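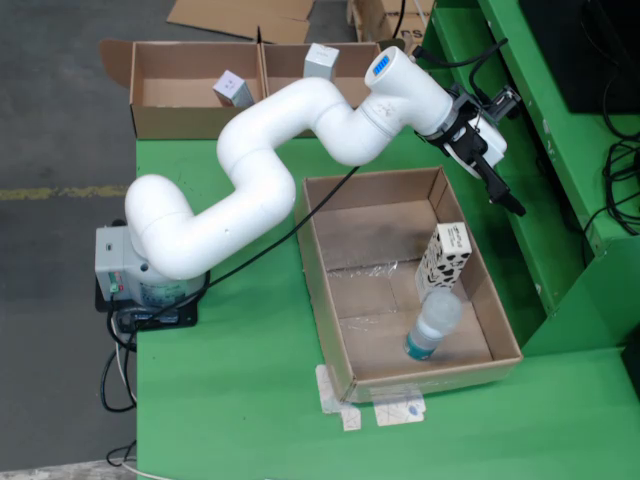
**Mixed packing** is the placing of goods of different shapes and materials in a single box, such as a milk carton next to a plastic bottle. The term is used in grocery delivery, in mail order and in moving house. It is usually contrasted with *uniform packing*, in which every item in the box is the same size. Many of the rules given for mixed packing are repeated from one manual to the next with little evidence behind them, and several contradict each other.

## Containers

The usual container is a box of corrugated board, a fluted sheet glued between flat liners. Brown board is the most common, although the inner and outer liners may differ in shade. A box may be packed with its top flaps folded out, or it may have no top flaps at all. Open boxes are quicker to fill and to check. They are also weaker, as a closed top helps the side walls keep their shape under load.

Suppliers often describe a box by the weight it can hold. Such ratings should be read with care. They are generally obtained with new, dry boxes and evenly spread loads, and a mixed load is rarely even. The supplier Flostell rated its medium grocery box at 43 pounds but gave no figure for a box that had been used before, even though the same catalog recommended reuse.

## Common items

**Gable-top and brick cartons.** Milk and juice cartons are made of coated paperboard. They have flat sides and stand well against a wall of the box. Most guides say that a full carton should travel upright, with its closure at the top. The advice seems sound for gable tops, whose folded seams are a likely place for a leak. For sealed brick cartons the case is weaker, and they are often shipped on their sides.

**Plastic bottles.** Bottles are round, light when empty and inclined to roll. They may be stood up or laid down. A bottle on its side takes up more floor but lowers the load, and it can be kept from rolling by a carton or other flat-sided item. Whether a capped bottle is more likely to leak on its side depends mostly on the cap and the liner inside it. Claims that one position is always safer are hard to support.

**Film and wrap.** Clear plastic film is used to bundle items or to cover them. A loose sheet on the floor of a box is sometimes counted as cushioning, but a single layer gives almost none. Crumpled paper does the job better.

## Order of packing

The traditional order is heavy items first, then flat-sided items along the walls, then round items in the gaps. The first part is easy to defend: weight at the bottom makes a box steadier and keeps it from crushing what is underneath. The other two parts are closer to habit. A 2018 handbook by Da-eun Ra, *Filling the Box*, dated 11 Feb 2018, presents the order as a law, yet its only support is a trial of 14 boxes packed by the author - too small a trial to settle much.

Calloway, a grocery delivery firm, used the opposite order for part of its range, with round items placed in the corners first. The firm reported fewer returns afterward. It had changed its box supplier in the same season, so the result says little about the order of packing.

## Position marks

Where boxes are filled at a table, strips of tape may be stuck to the surface to show where a box should sit. Masking tape is common, being cheap and easy to peel off. The marks help put each new box in the same spot. Their value depends on a standard box size, and a mark made for one size can be misleading once another is in use. Old marks are also frequently left in place beside new ones.

## Disputed claims

- *A full box is a safe box.* Filling a box limits movement, but overfilling bulges the walls and makes stacking worse.
- *Every gap must be filled.* The Grunix packing guide asks for padding in any gap wider than two inches. No source is given for the figure. For a short trip with unbreakable goods, extra padding may do little except add waste.
- *Mixed packing saves space.* It can, when the items fit together well. A poor mix may need more room than the same goods packed by kind.

## See also

- Corrugated fiberboard
- Dunnage
- Gable-top carton
- Packing problem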